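Who Took It? How Police Work Out a Break-In
Lastwood Kids' News Explainers

Somebody breaks into a shop. In the morning the money's gone and there's a police car outside. You hear about it on the news and then... nothing, for weeks. So what's going on all that time? Quite a lot. Quick tour coming up.

First, a few words you'll need

Theft means taking something that isn't yours and meaning to keep it.
Burglary usually means going into a building without permission to commit a crime in there. The exact rule changes from state to state.
Robbery is taking something from a person by force or by scaring them. People mix these up ALL the time. If your bike vanishes from the rack, you weren't robbed. Your bike was stolen.
A suspect is someone police think might have done it. Might! That word matters and we'll come back to it.

Our made-up case

Let's say the Egilsson Bike Shop gets broken into. One bike is missing, a shiny green Jeltix. Bikes in that shop cost up to 700 dollars, so this is not a small thing. The owner opens up, sees the gap in the row, calls the police. And then does the smart thing, which is to touch nothing and wait outside.

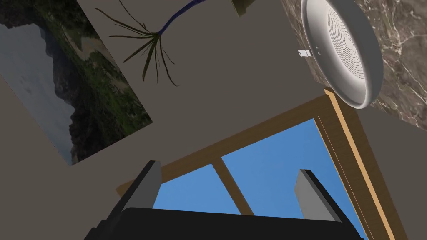 Officers want to know how the burglar got in. Door? Roof? Did someone have a key? They go around the whole building before they decide. Windows get a careful look. With a light wooden frame like the one in this picture, they'd check the wood for dents and scratches where a tool could have been pushed in, and they'd take close-up photos with a little ruler next to each mark. A mark can sometimes be matched to the tool that made it. Not always. Sometimes a scratch is just an old scratch from when somebody moved a couch.

Clues and more clues

Anything that helps show what happened is called evidence. It can be huge (a van) or tiny (one hair). Some kinds:

Fingerprints. The skin on your fingertips has ridges, and the pattern is yours. Even identical twins have different ones! When you touch something smooth you can leave a print behind, made of sweat and oil. Usually you can't see it until someone dusts it with powder.

Shoe prints. Mud is great for these. So is dust.

DNA. Tiny instructions inside your cells. Can be left behind in spit or blood, or on a soda can you drank from.

Video. Lots of shops have cameras. Lots of the videos are blurry. Sorry.

Witnesses. People who saw or heard something. 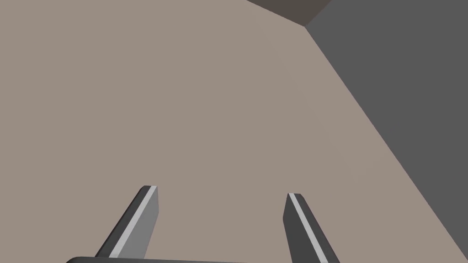
Plain and smooth, no marks to see on the beige part. Investigators check surfaces like this too.

Every piece of evidence goes in its own bag or box with a label. Who found it, where, what time. Each time it's handed to someone else, that gets written down too. This list is called the chain of custody. Boring? Kind of. But if the list has a hole in it, a lawyer can stand up in court and say, how do we know no one messed with this? And it may not get used.

Can you trust your own eyes?

Witnesses try to tell the truth, mostly, and still get stuff wrong. Memory isn't like a video. Your brain fills in gaps and you don't notice it doing it. That's why police try to talk to witnesses one at a time. If 2 people chat about it first, they can end up with the same wrong memory.

Try it at home. Ask a grown-up to walk through the room wearing a hat, and say nothing about it. Wait ten minutes. Then everybody writes down what color the hat was, which hand was carrying something, which door. No peeking at each others paper. Compare.

Then what? The court bit

Say police find a suspect. To make an arrest they need a good reason, called probable cause. A hunch won't do. The suspect has rights: to stay quiet, and to have a lawyer. Can't pay for one? In a case where the person could go to jail, the court has to provide one.

In court there are 2 sides. The prosecutor tries to show the person did it. The defense lawyer speaks up for the person accused. A judge runs things and makes sure the rules are followed. There may be a jury too, regular people picked from the area, who listen to it all and decide.

And the big rule: a person is innocent until proven guilty. It's the prosecutor's job to prove it. The accused person doesn't have to prove anything.
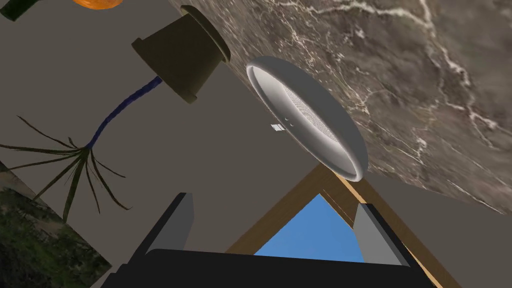 Blue sky through a wooden frame.

If the answer is "guilty"

The judge decides the sentence. For something very small it could be a fine, say 50 dollars. For a burglary it's going to be more serious. Some sentences are:

Paying back the owner (called restitution)
Community service, like cleaning up a park
Probation, where you live at home but have to follow strict rules and check in with an officer
Jail or prison

Kids who break the law normally go to a different court, juvenile court. It's meant to put more weight on helping them get back on track.

If the answer is "not guilty," the person goes home and can't be tried again for the same crime in the same court system.

Stuff kids ask us

Do police solve every burglary? No. Lots are never solved.

Can I be a witness if I'm a kid? Yep. Kids do give evidence sometimes. There are people whose job is to help them feel okay about it.

What happened to the green bike? Let's say it turned up behind the Prorness skate park, one flat tire. The owner had wrote down the serial number, so police knew right away which shop it came from.

Go look for the serial number on yours. Usually under the frame, near the pedals. Write it down somewhere safe and tell a grown-up where you put it.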